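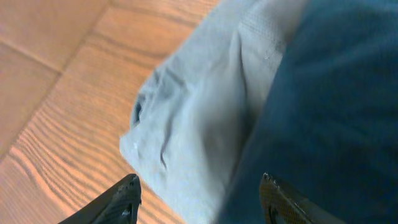
Laundry thread! I've been folding on and off since this morning and I have thoughts, so settle in or mute me for an hour.

1/ First thing, I've stopped sorting by person. I sort by fabric now and I love it. Waffle weave with waffle weave, knits with knits, denim off by itself. It all gets dumped on the floor first and I pull from there. My piles have never looked this good and I will be insufferable about it until at least June.

2/ Waffle weave deserves its own post. It comes out of the dryer a size smaller and weirdly square, and then you give it one good tug on each side and it's back! I do mine while it's still warm. I bought two waffle throws at the Jirberg outlet last winter and I'd buy 8 more if I had anywhere to put them.

3/ Teal and navy knits go inside out, always, in the wash AND the dryer. I skipped that for years and everything dark came out with a layer of gray fuzz on it. I was picking lint off a sweater in the parking lot at work. Never again.

4/ OK, pants. I used to fold them in half and then in half again and call it done, and they'd slide open the second I picked up the stack. What I do now: legs together, back pockets facing out, tuck the pointy part of the seat in so you've got a straight edge, then fold up from the hem in thirds.

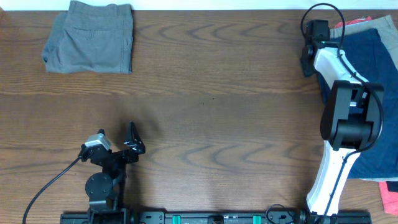
The pocket side ends up on top, and I like that because I can tell my gray pairs apart by the pockets without shaking anything open. Small joy, but I'll take it.

5/ Fold on a table if you have one. I did it on the bed for most of my adult life and my back was mad at me every single time. A table is the right height, it's hard, you can press the creases down with your forearm. Mine came from the Calloway flea market for $50 and it's the best money I've spent on this apartment (the grain on it!! I stare at it while I fold).

6/ Keep stacks short. Four or five things and then start a new one. Tall stacks lean, and you always want the shirt on the bottom.

7/ Somebody asked what I listen to. It's the Clamerero podcast, old episodes, there are around 300 of them and I'm going in order. One episode gets me through a full load if I don't stop to look things up.

8/ Denim goes last. It's heavy, it holds wrinkles, and the thick seams stay damp long after the rest of the leg feels dry, so pinch the seams before you put anything away. I run my thumb down the double stitching to flatten it, which probably does nothing, but it feels great.

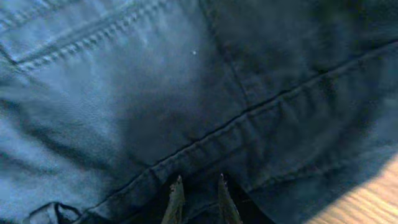 9/ Next up is the sock bag from Drukley. I've been saving it. Going to get more coffee, then I'm going in!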